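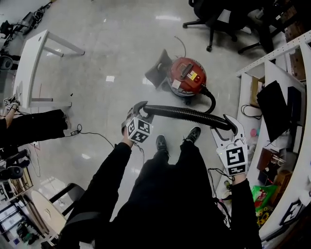
티켓 제목: 통형 청소기 흡입력 저하, 호스 연결부 빠짐
접수처: Tellaveo 시설지원
접수일: 2021년 1월 7일
담당: Rhydian Gape
장소: Skirnine 사무실(타일 바닥 구역)
우선순위: 보통
상태: 종결

[접수 내용]
사무실에서 쓰는 빨간색 통형 청소기의 흡입력이 많이 떨어졌습니다. 전원은 정상으로 들어오고 모터 소리도 납니다. 바닥에 떨어진 종이 부스러기는 빨아들이는데 모래나 굵은 먼지는 그대로 남습니다. 같은 자리를 여러 번 밀어야 합니다.
그리고 청소 중에 호스가 본체 쪽에서 자꾸 빠집니다. 책상 밑으로 노즐을 넣고 당기면 거의 매번 빠진다고 보시면 됩니다. 바닥 노즐은 끼우면 헐겁지는 않습니다.
먼지는 지난주에 한 번 비웠습니다. 필터는 언제 씻었는지 모릅니다.

[1차 답변 - Rhydian Gape]
접수했습니다. 방문 전에 아래 내용을 먼저 확인해 주세요.
전원 플러그를 뽑은 상태에서 호스를 본체에서 분리하고, 본체 흡입구를 손바닥으로 막은 뒤 전원을 켭니다. 손바닥이 세게 당겨지면 본체는 정상이고 호스나 노즐 쪽 문제입니다. 당기는 힘이 약하면 필터나 뚜껑 패킹을 봐야 합니다.
호스를 다시 끼우고 이번에는 호스 끝을 막아 봅니다. 두 결과를 비교해서 적어 주세요.
호스가 빠질 때 본체 연결구 안쪽의 걸림턱이 깨져 있는지도 봐 주시면 좋겠습니다.

[접수자 회신]
본체 흡입구를 막으면 당기기는 하는데 세지는 않습니다. 호스를 끼우고 끝을 막으면 더 약합니다. 걸림턱은 양쪽에 있는데 한쪽이 닳은 것 같습니다. 깨진 조각은 못 찾았습니다.

[2차 답변 - Rhydian Gape]
그러면 원인이 하나가 아닐 수 있습니다. 본체 쪽은 필터, 호스 쪽은 막힘이나 새는 곳을 의심합니다. 방문해서 같이 보겠습니다. 그때까지는 사용하지 말아 주세요. 필터가 막힌 채로 오래 돌리면 모터가 과열될 수 있습니다.

[방문 점검 기록]
1. 뚜껑을 열고 먼지통 확인. 먼지는 바닥에 조금 있음. 양은 문제없음.
2. 천 필터 확인. 표면 전체에 고운 회색 먼지가 굳어 있음. 밖에서 털어도 잘 떨어지지 않음. 미지근한 물로 헹구고 그늘에서 말리기로 함.
3. 필터를 빼고 여분 필터로 교체한 뒤 시험. 본체 흡입구의 흡입력은 정상으로 돌아옴.
4. 호스를 끼우고 시험. 호스 끝은 여전히 약함. 호스를 곧게 펴서 한쪽 끝에 손전등을 대 보니 빛이 통과하지 않음.
5. 긴 막대로 밀어 보니 노즐 쪽에 가까운 부분에서 걸림. 케이블 타이 3개와 뭉친 종이, 머리카락이 나옴. 제거 후 빛 통과함.
6. 주름 부분을 조금씩 구부려 가며 균열 확인. 찢어진 곳 없음.
7. 바닥 노즐 뒤집어서 확인. 입구에 감긴 실 제거. 솔은 쓸 만함.
8. 본체 연결구 확인. 걸림턱 한쪽이 마모되어 호스를 비스듬히 당기면 빠짐. 부품 교체 필요.

[부품]
연결구 부품은 Skivonska에 주문했습니다. 재고가 있어서 2일 뒤 도착 예정입니다. 호스 전체를 바꿀 필요는 없습니다. 그사이 급하게 청소해야 하면 호스를 잡아끌지 말고 본체를 손으로 옮겨 가며 쓰세요. 테이프로 감아 두는 것은 권하지 않습니다. 접착제가 남으면 새 부품이 제대로 안 들어갑니다.

[추가 문의 - 접수자]
Lloyd 쪽 사무실에 같은 모델이 한 대 더 있는데 그쪽 호스를 잠깐 가져와서 써도 되나요?

[답변 - Rhydian Gape]
호스는 호환됩니다. 다만 이번에 닳은 것은 본체 쪽이라 호스를 바꿔도 똑같이 빠집니다. 부품이 올 때까지 기다려 주세요.

[교체 완료]
연결구 교체했습니다. 호스를 끼울 때 딸깍 소리가 나는 것을 확인했고, 옆으로 당겨도 빠지지 않았습니다. 세척한 필터도 다 말라서 다시 끼웠습니다. 여분 필터는 비닐에 넣어 청소기 보관 자리에 두었습니다.
책상 밑과 벽 쪽 타일을 한 번 돌려 봤고 굵은 먼지도 한 번에 들어갑니다.

[사용 시 참고]
바닥에 어댑터나 전선이 있으면 먼저 책상 위로 올리고 청소해 주세요. 케이블 타이 자른 것은 손으로 주워서 버려 주세요. 이번에 호스가 막힌 시작점이 그것으로 보입니다.
필터는 다음 4월에 한 번 더 씻으면 됩니다. 젖은 채로 끼우지 마세요.

[접수자 확인]
잘 됩니다. 종결하셔도 됩니다.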